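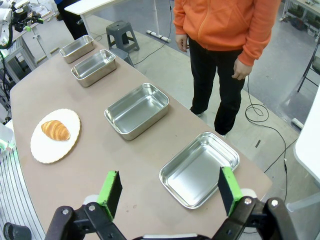 The Fifth Tray

A short story about a croissant and the people who had a theory of it.

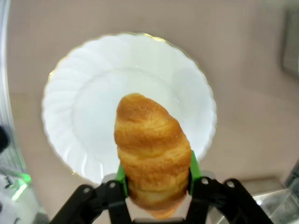

Xiaoqing Hao

My aunt's friend Hsiu-ying Hsieh had paid 800 dollars for a weekend course called the Andeo Method, and by Saturday lunch she wanted me to admit it was working.

"What's it supposed to do?" I asked.

"It teaches you where things go."

I said I had known where things go since I was four. She gave me the look she used to give me over piano scales and led me to the long table.

There were four steel trays in a row on it, and a croissant on a white plate with a scalloped edge. The trays were empty. According to Hsiu-ying they were Morning, Noon, Evening and Regret. You thought about the croissant, you thought about your life, and then you knew which tray it belonged in. People had wept, she said.

"Over which tray?"

"Noon, mostly."

I asked why none of them had a label. She said the labels were a crutch and they took them away after the first hour. I wrote that down on the back of my parking stub, which had already cost me 20 dollars, and which I intended to bring up later.

I'll say this for the croissant, it looked good. Brown on the ridges, pale in the folds, a proper curve to it. I had skipped breakfast to make the drive from Brukero and I didn't see why a decent pastry had to stand for anything.

"Which one is Morning?" I said.

Hsiu-ying pointed to the left end.

"From this side or from the other side?"

She started to answer and then she walked around the table to check. I could see her lips moving. When she came back she said it depended on the person, and that the founder covered it on Sunday.
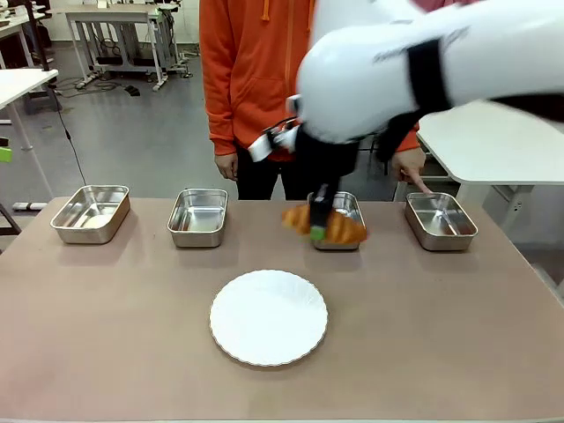 The four trays, with the plate in front.

"Does he cover it on Sunday," I said, "or does he sell you another Sunday?"

She didn't care for that. She told me about a man named Yuan who had sold his boat after the April course. I asked if he was happy without the boat. She said he was clear. I asked what he'd gotten for it, and she said that was exactly the kind of question a Noon person would ask.

So I was Noon. I was a little insulted, and then more insulted to find that I cared. I stood looking at the second tray and the third, trying to work out which of them was me. They were the same tray. They'd come out of the same box, I would have bet on it, and I had no reason to like one better. I liked the second one better.

"You're doing it," Hsiu-ying said.

"I'm hungry."

"It can be both."

I told her that a method where hungry counts as a result is a method that can't lose. She nodded as though I had paid it a compliment. 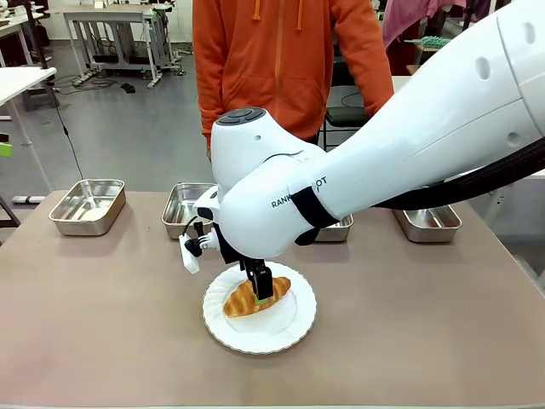

Sunday

I went back. I told my aunt it was to keep an eye on her friend's checkbook, and she said of course it was.

The founder had a cold and sent a letter. Hsiu-ying read it out loud, all of it, in her piano-teacher voice. The plate, said the letter, had been the fifth tray all along.

"Well, that's convenient," I said.

"Is it?" She folded the letter along its creases. She didn't look clear to me. She looked like a woman doing sums. "He might have told us Saturday."

"Can you get the 800 back?"

"Gunine did. My neighbor. She wrote to them in April, and she was very rude."

"I can be rude," I said.

"I know you can, dear. Why do you think I invited you?"

She went to find her coat and a pen, and I stayed by the table a minute longer, looking at the second tray.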